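Kitchen notebook, December 13, 2025
4 min read
3 comments

Flatbread with bean spread, fourth round. Picking up from Maricica's note on the last batch, where the edges cracked when she rolled them up for lunch.

Flour was the Lungu white again, same sack. I weighed out 597 g and kept the water as before, but let the dough sit under a towel for an hour before dividing it. Last time we went straight from kneading to rolling and I think that was most of the problem. The dough was softer this time and didn't pull back when I rolled it. A little oil on the board, no extra flour.

Cooked dry in the heavy pan, lid off. First one went in too early and came out pale and stiff. The rest were fine – brown spots on both sides, still bendable. Stacked them in a clean towel while I finished the others. Don't skip the towel. The one I left on the rack for comparison snapped when I folded it.

Spread: white beans, soaked overnight and simmered with a bay leaf until they mashed between two fingers. Drained weight 291 g for the small bowl. Two cloves of garlic, raw, grated. Lemon, salt, a spoon of sesame paste, and enough of the cooking water to loosen it. Floarea wanted the garlic cooked in oil first, so I made a second bowl that way. Hers is sweeter and I would serve it to guests. Mine is sharper and holds up better against pickles. Corina tried both and asked for the raw one, then had the cooked one on her second piece, so no vote from her.

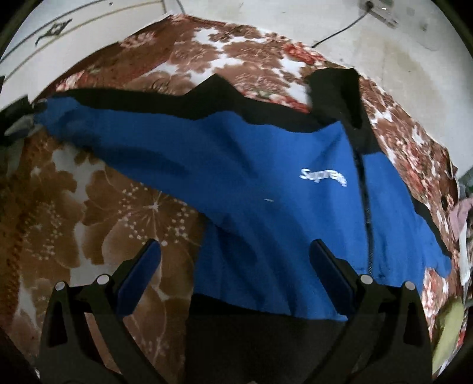
Dorin Husar

Fillings tried, in the order we ate them:

Grated carrot with lemon and salt. Good, a bit wet. Squeeze it next time.

Roasted pepper from the jar. Too soft next to the beans, everything the same texture. Might work with raw onion.

Sliced cucumber, dill, black pepper. Best of the lot. Relu put a fried egg on his and that was better still, though it is hard to eat with your hands.

Leftover cabbage from Thursday's pot, fried until the edges went dark. Strong flavor, covers the spread completely. Leave the spread out if using this, or use a lot less.

On the beans: the canned ones from Londis are fine for a weekday. They need less water and more lemon, and I would rinse them twice. The dried ones taste better but I forgot to salt the pot until the end and they were flat in the middle. Salt at the halfway point next time.

Storage. Two flatbreads went into a bag in the fridge from the last batch and I warmed them today in the dry pan, half a minute a side. Slightly leathery, still okay for wrapping. The frozen one was better than either. Freeze with paper between them.

To do before the next round:
– try a third of the flour as whole wheat, same resting time
– cooked garlic and raw garlic in one bowl, one clove of each
– ask Floarea how long she leaves hers in the oil, mine started to catch
– buy a new lemon squeezer, the hinge is gone on this one

Maricica has the rest of the spread in the blue-lidded tub. It should be eaten by Monday.

12 shares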